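So, Thread zum Greifervergleich, hatte ich ja angedroht. Wird länger, holt euch Kaffee.

Ausgangslage: Ich hab zwei Parallelgreifer in der Simulation, den von Ivora und den von Dromum. Gleicher Arm, gleicher Würfel, gleiche Szene. Aufgabe: hinfahren, zugreifen, anheben, kurz halten. Langweiliger geht's kaum, und genau deshalb mag ich das als Test.

Als Regler läuft Ibarra in der Version, die ich schon im November benutzt habe. Ich weiß, es gibt eine neuere. Die wollte ich nicht gleichzeitig reinnehmen, sonst weiß ich am Ende wieder nicht, woran's lag (frühere Erfahrung, sehr schmerzhaft).

3.000 Griffversuche pro Greifer, Startposition vom Würfel jedes Mal zufällig. Lief am Montag an und hat meinen Rechner in eine Heizung verwandelt. Die Katze fand's super.

Ergebnis zuerst, für alle Ungeduldigen: Ivora hat 43 Fehlgriffe, Dromum 326. Ja, hab ich auch zweimal geguckt.

Bevor jetzt alle den Dromum in die Tonne treten: Das ist erst mal mein Aufbau mit meinen Parametern. Ich hab beide Modelle so genommen, wie ich sie hier liegen hatte, und nur die Schließgeschwindigkeit angeglichen. Gut möglich, dass jemand mit mehr Geduld da deutlich mehr rausholt!

Was mir beim Durchklicken der Fehlgriffe aufgefallen ist: Die meisten passieren gar nicht beim Zudrücken. Der Finger kommt von oben, erwischt die Kante vom Würfel, der kippt weg, und dann schließt der Greifer ganz zufrieden ins Leere. Sieht jedes Mal ein bisschen traurig aus.

Beim Ivora gibt's das auch, nur seltener. Die Öffnung ist in meinem Modell etwas großzügiger, da verzeiht er mehr, wenn der Arm seitlich danebenliegt. Beim Dromum muss die Anfahrt richtig sitzen.

Also hab ich mir die Anfahrt vorgenommen. Bisher ist der Arm in einem Rutsch diagonal runter. Jetzt fährt er erst über den Würfel, richtet sich aus und geht dann senkrecht nach unten. Klingt banal, hat mich aber einen ganzen Abend gekostet, weil ich zwei Koordinatensysteme verwechselt hatte. Klassiker.

Zwischenfrage kam schon: Warum kein Kamerabild als Eingabe? Mach ich noch! Im Moment kriegt der Regler die Würfelposition direkt aus der Simulation. Mit Kamera hätte ich Erkennungsfehler UND Greiffehler in einem Topf, und das wollte ich mir in der ersten Runde nicht antun.

Andere Frage: Warum so ein winziger Würfel? Weil die großen alle beide locker schaffen. Mit dem dicken Klotz vom Anfang hatte ich fast nur Treffer und null Erkenntnis. Klein und leicht ist gemein, da merkt man jeden Versatz.

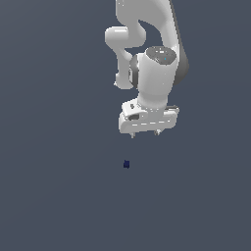

Mit der neuen Anfahrt hab ich bisher nur kurze Probeläufe gemacht, noch keine volle Serie, deshalb gibt's dazu auch keine Zahl von mir. Gefühlt kippt der Würfel seltener weg. Gefühlt hatte ich aber auch schon mal den Dromum vorne, also bitte nicht drauf festnageln.

Was ich jetzt schon sagen kann: Es dauert länger. Das Ausrichten oben kostet bei jedem Griff Zeit, und bei Tausenden Versuchen summiert sich das. Wenn ich die Pause zu kurz mache, schwingt der Arm noch nach, und dann hätte ich mir den ganzen Umweg sparen können. Da suche ich noch nach dem richtigen Wert.

Kleiner Exkurs für die Simulationsleute: Reibung an den Fingerspitzen. Bitte stellt die nicht einfach auf »viel« und freut euch. Ich hatte die in meinem alten Projekt Brustdale so hoch, dass der Würfel auch an einer einzigen Fingerecke kleben blieb. Traumhafte Erfolgsquote, komplett wertlos.

Nächste Schritte: volle Serie mit der senkrechten Anfahrt, wieder beide Greifer. Danach den Würfel verdreht hinlegen. Danach Kamera. Und irgendwann die neue Ibarra-Version, aber erst, wenn der Rest steht.

Falls jemand den Dromum schon mal ordentlich eingestellt hat: Welche Schließgeschwindigkeit fahrt ihr bei kleinen Teilen? Und wartet ihr nach dem Ausrichten eine feste Zeit oder bis die Gelenke wirklich ruhig sind? Gern hier drunter, ich lese alles, antworte aber vermutlich erst heute Abend.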